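Table helpers wanted for the sorting and folding room, Odden

Starting in July, place: Beltomthorpe
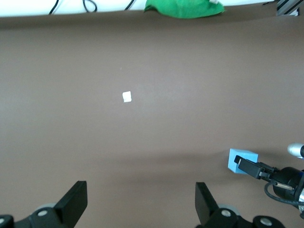
Roxana Tănase writes that new people always ask her if they must be fast, and her answer is no, she prefers somebody who puts the cloth down straight and takes it up again when it is crooked.

We search for two persons for our long brown table. The work is with small things: blocks, little flat pieces, cloths. You place them, fold them, bring them back to the start and write one line in the notebook. It is quiet work and you may sit or stand.

You should be at least 18 and be able to read simple instructions in English. Experience is not necessary. Please no rings or long sleeves at the table.

One turn is 5 hours, beginning at 8:30 in the morning. Coffee and tea are free. The bus stops in front of the door.

Write to the Sorine office, room 164, and tell us which mornings are possible for you.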